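6 min read

Hello again, and thank you for the kind note after the last one. You asked for less about the paperwork and more about the bench, so this is mostly bench.

First, the bit you'll want for your own records. Of the Esquivel money we've now spent £323 on glassware, plastics and colour, against the £363 we'd pencilled in up to the end of September. The difference is the second set of racks, which I haven't ordered. I'd like to hang on to that £40 until we've settled which rack we like, if that's all right with you. If you'd sooner I spent it or handed it back, shout.

So, the colour practical. You'll remember the plan was a short session on measuring and mixing small volumes, using coloured water and nothing nastier, for people who have never stood at a lab bench before. The draft had eight steps and took far too long. I ran it with Chaimae Bouzid at Vumside one morning and we were still on step five when the kettle went on. It's a lovely thing to watch somebody get a yellow and a blue to the same mark, but it can't take the entire morning!

We've cut it down a lot since then. The opening chat about what a meniscus is has gone on to a card that people can pick up if they want it. The bit where everyone labels their own tubes has gone too. Pens ran out, lids got swapped, and two people wrote on the graduations and then couldn't read them (I was one of the two). Now the tubes come out ready, colour goes in first, and the talking happens while people pour.

The tubes themselves are the conical sort with a screw thread and a frosted patch for writing on. I'd costed straight-sided ones in the original bid and I was wrong about that. The pointed bottom makes a tiny amount of liquid look like something, which cheers people up no end when they've only managed a dribble, and the printed marks are big enough to read without picking the thing up and tilting it. They do need a rack, of course. They can't stand on their own, and they roll, and they will roll off a flat bench given half a chance. Hence the bowl. It came from my own kitchen and has not been charged to the grant.

The clear rack is the one from Kostix. I'm fond of it. You can see the colour through the front without lifting anything out, and that makes a real difference when there are several people leaning over the same corner. My one grumble is that clear plastic on a white bench against a white wall is quite hard to see when it's standing by itself, and I've caught it with my elbow more than once. A strip of tape along the top edge would sort it. I keep meaning to do that.

We stuck with the white bench after a good deal of dithering. The colours look truer against it, and you spot drips straight away. It does show every smudge, so wiping down is now a proper step with its own line on the sheet, and I've put a cloth on the kit list where there wasn't one before.

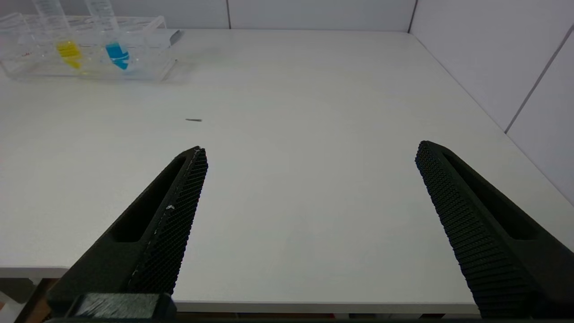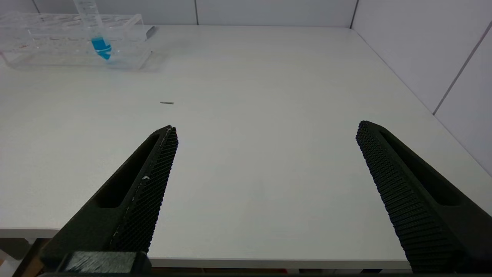
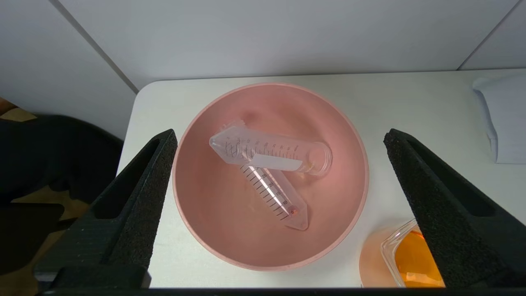
In the one with the pink bowl, the lower tube shows the numbers I mean: you can pick out the 25, the 20 and so on down to the 5. 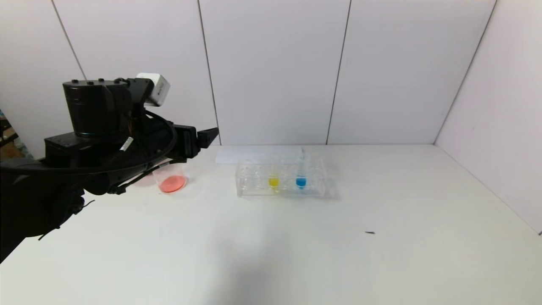
Jamie Inskip read the draft of this and asked whether the bowl oughtn't to be in the written kit list, seeing that everybody who borrows the kit is going to want one, and whether a wide shallow one is better than a deep one. Jamie's view is that a deep bowl hides the tubes and people forget to put the last couple back, and that we should say "wide" on the list and leave the colour up to them.

I think that's right, so it's on the list as of this afternoon. Wide bowl, any colour. Jamie also thinks we should stop calling the session "Trernine", which was only ever our nickname for the project and means nothing to anyone picking up a leaflet. I'm in two minds. I've grown attached to it, but I can see that "Measure and Mix" does the job better on a poster. Do you have a view? It would be handy to know before I get the cards printed.

Some things that haven't gone so well. The yellow is a pain. Made up weak it vanishes against the white, and made up strong it stains the inside of the plastic, and then the next person's blue has a green tinge before they've done anything to it. We now keep the yellow tubes for yellow only, with a dot on the lid. The blue has been no trouble at all.

I also under-ordered on lids. The tubes came in a bag of 30 and I'd assumed spares came with them. They don't! It hasn't stopped us doing anything yet, but I've borrowed from the other drawer and I'd like to put it right before the kit goes out to anybody else.

And the instruction sheet still isn't finished. I know I said it would be. Every time Chaimae and I go through it one of us finds a sentence that only makes sense if you already know how to do it. "Fill to the line" was my favourite, there being a dozen or more lines on the tube. It now says which number. Chaimae has rewritten the whole of the pouring section and it's much shorter and much better than mine, so I've thrown mine away.

What's next, then. I want to try the session with the measuring done in pairs, one pouring and one reading the mark, and see if that's less fiddly than everybody for themselves. I want to try the rack at the front of the bench as well as at the back. It's been living at the back, well out of the way of sleeves, but shorter people have to stretch for it and that's when things get knocked. And I'd like to get the drying sorted out. At the moment the washed tubes go upside down on a tea towel overnight and there's always a drop left in the point the next day. If you know of anyone with a decent drying rack for conical tubes going spare, please send them my way.

The money picture for the next stretch is simple. Lids, card printing, a bottle of each colour, and possibly the racks if you're happy for me to carry that over. I don't foresee needing anything on top of what's already been agreed.

Would you like to come over to Vumside and have a go at it yourself? Mornings are best for the light. Wear sleeves you don't mind getting yellow on, and let me know if you take milk.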